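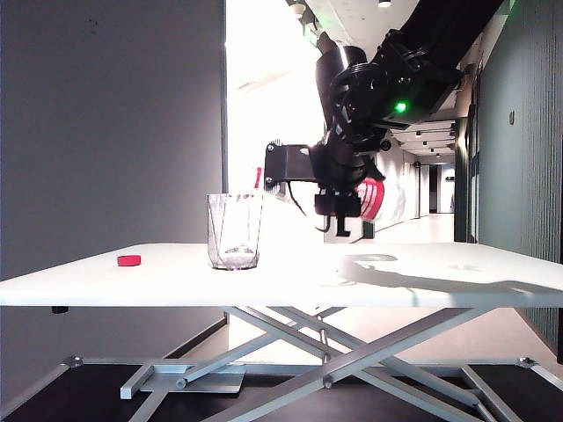

Pre-Purchase Inspection Checklist: Tabletop Arm Cell, Stirkton Site

Inspected by: Senthil Chettiar
Budget holder: Solange Roussel
Date: 13 Jan 2025
Purpose: condition and safety review before committing funds for a second cell at Birkodport. Ratings are OK, Action, or Hold. A Hold item blocks the purchase order.

Section A. Table and base

A1. Tabletop surface suitable for small-part handling. OK.
Comment: Glossy white top. Glare has not been measured. The Birkodport quote should price a matte top as an option so the two can be compared.

A2. Base type recorded. OK.
Comment: Scissor-lift base, silver metal, with foot plate. Lift is convenient for setup but adds a pinch hazard at the crossing bars. Fixed-height frame preferred for the second cell unless operators state a need for height adjustment.

A3. Lift locked out during arm operation. Action.
Comment: Lockout is by written instruction only. Budget for a mechanical lock. Quote requested from Lusiva.

A4. Table rated for combined load of parts, fixtures, and any operator leaning on the edge. Hold.
Comment: No rating plate located. Supplier to confirm in writing.

Section B. Arm and gripper

B1. Gripper type matches the parts list. OK.
Comment: Two-fingered. The parts list covers light items such as caps and clear plastic cups. Thin-walled cups need a force limit; see B3.

B2. Bracket fasteners on the inspection schedule. Action.
Comment: Add the bracket screws to the monthly torque check. Mark with witness paint after torquing.

B3. Grip force limit set and documented. Action.
Comment: Limit is set in software. The value does not appear in the cell log. Enter it, with the name of the person who set it.

B4. Cable routing. Action.
Comment: A thin cable loops out beside the gripper. Add a clip or sleeve and allow 2 spare cables in the order.

B5. Status light readable from the operator position. OK.
Comment: Green indicator on the upper arm segment. Meaning of each color to be posted at the cell.

Section C. Surroundings

C1. Walkway clearance. Hold.
Comment: Cell is near an open corridor. Maximum reach to be marked on the floor before clearance is signed off. The same drawing is required for Birkodport.

C2. Emergency stop within reach of the operator. OK.
Comment: Tested under power, 4 cycles, no faults.

Section D. Cost items for approval

D1. Mechanical lock for lift: 109 dollars, Lusiva list price.
D2. Cable clips, sleeve, and spares: charge to maintenance.
D3. Spare finger set: part 1502, Zaidi catalog. Order with the second cell to save a separate shipment.
D4. Annual service contract: defer to the July budget review.

Disposition: do not release the purchase order until A4 and C1 are closed. Action items may be closed after release, with S. Roussel's approval.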